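Why Does a Blanket Keep You Warm?

Reading time: 7 minutes

Have you ever climbed into bed on a cold November night and felt your toes curl up because the sheets were so chilly? You lie there, all scrunched up like a shrimp, and you wait. Then, little by little, the bed turns cozy. After a while it is so nice in there that getting up for a drink of water seems like the worst idea in the world.

So where did all that warmth come from? Most people would say it came from the blanket. It sounds right, doesn't it? We even say "a warm blanket," as if the warmth were baked into it like the raisins in a raisin bun. But a blanket has no fire in it and no batteries (unless it is an electric one, and we will leave those alone today). The warmth came from you!

You are the heater

Your body is busy all the time, even when you are fast asleep. Your heart is pumping, your lungs are filling and emptying, your stomach is working on whatever you had for supper, and your brain is making up dreams with talking horses in them. All that work uses up the food you eat, and when your body uses food, it gives off heat.

You can feel this heat very easily. Put your hand on your cheek, or on the back of your neck, or let a cat sit on your lap for a bit (cats are heaters too, and very good ones). Heat is always leaving your skin and going off into the room. It goes from warmer things to cooler things, and your skin is nearly always warmer than the air in your bedroom.

Without a blanket, that heat just wanders off. It warms up the air next to you, and the warmed air drifts away, and cooler air slides in to take its place. Then you have to warm up that air as well, and then the next lot. It is a bit like trying to fill a bathtub with the plug pulled out.

The secret is air

If you could look at a puffy blanket through a strong magnifying glass, you would see a big tangle of fibers or feathers, and between them lots and lots of tiny gaps. Those gaps are full of air. In fact, a good fluffy comforter is mostly air! When you squash one down hard to get it into a bag, what you are really doing is pushing the air out.

Now, air is slow at passing heat along, as long as it stays still. That last part is important. Air that can move around will carry heat away with it, the way it does when you have no blanket. But air that is stuck in thousands of tiny pockets can't go anywhere much. The heat has to creep through, one pocket after another, and that takes a long time. Meanwhile you keep making more heat, and so the space around you gets warmer.

Grown-ups have a word for something that slows down heat like this. They call it an insulator. Wool is an insulator, and so are feathers and cork and the foam in a picnic cooler. If you look at all of those closely, you will find trapped air in every one.

Birds worked with this idea long before people had beds. On a frosty Wednesday morning you may see a sparrow on a fence looking as round as a tennis ball. It hasn't eaten too much breakfast. It has fluffed up its feathers to trap more air, and so it is wearing a thicker blanket than it was the day before.

A letter from a reader

Burgi Zwahlen, who is nine, wrote to us with a very good question. She wanted to know why her grandmother's old comforter, which is thin and heavy, doesn't keep her as warm as her own light one. "It weighs more so it should be warmer," she wrote.

Well, Burgi, weight isn't what counts here. When a comforter gets old, the filling can clump together into lumps, and the little air pockets get squeezed flat. In between the lumps there may be places with hardly any filling at all, and heat slips out through those places quite happily. Your own comforter is light because there is so much air in it - and the air is doing the work. (Your grandmother might like to try giving hers a good shake by the corners. Sometimes that helps a lot.)

Something to try at home

You will need 2 jars of the same size with lids, a wool sock, and a grown-up to help with the water. Ask your grown-up to fill both jars with warm water from the faucet, as warm as a bath. Screw on the lids. Pull the sock over one jar and leave the other one bare. Then go and play for 30 minutes.

When you come back, take off the sock and hold one jar in each hand. Which is warmer? The sock didn't heat the water, of course. It only slowed down the heat that was trying to get out.

Here comes the fun part. Do it again, but this time put an ice cube in each jar, with no water, and pull the sock over one of them just as before. Before you look, make a guess. Lots of people think the ice in the sock will melt first, because socks are warm. Try it and see!
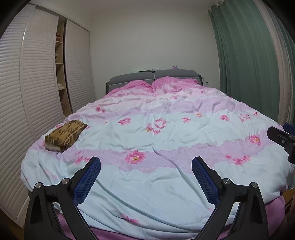 If your ice cube in the sock lasted longer, you have found out something that surprises plenty of adults. An insulator slows heat down whichever way it is going. Around a warm jar, it keeps heat in. Around an ice cube, it keeps heat out. Long ago, when people had no freezers, they cut big blocks of ice from lakes in winter and packed them in sawdust, and some of that ice was still there in summer.

Why two thin blankets can feel so good

You may have noticed that your family piles on more covers when the nights get colder. Each cover traps air inside itself, and there is also a layer of air caught between one cover and the next. The same thing works with clothes, so a shirt and a sweater and a jacket can be every bit as cozy as one great big coat. And if you get too hot on the way to school, you can take one layer off, but you can't very well take off half a coat.

And what about feet? Feet are a long way from your middle, where most of your heat is made. When you are cold, your body sends less warm blood out to your toes and keeps more of it for your heart and other important parts. So your toes may be the last bit of you to warm up in bed. A pair of socks is a fine thing, or you can do what I did when I was small and tuck your feet up inside your pajama legs.

Words to know

Heat: energy that moves from warmer things to cooler things.
Insulator: something that heat moves through slowly.
Fiber: a very thin thread, like a single hair of wool.

Next time we will answer a question from Hideaki Kinoshita, who would like to know why a metal spoon feels colder than a wooden one when they have both been in the same drawer all night. See if you can work it out before then!

More to read

Why Do We Yawn?
How Does Soap Get Things Clean?
What Makes Bread Rise?
Where Do Puddles Go?
Why Is the Sea Salty?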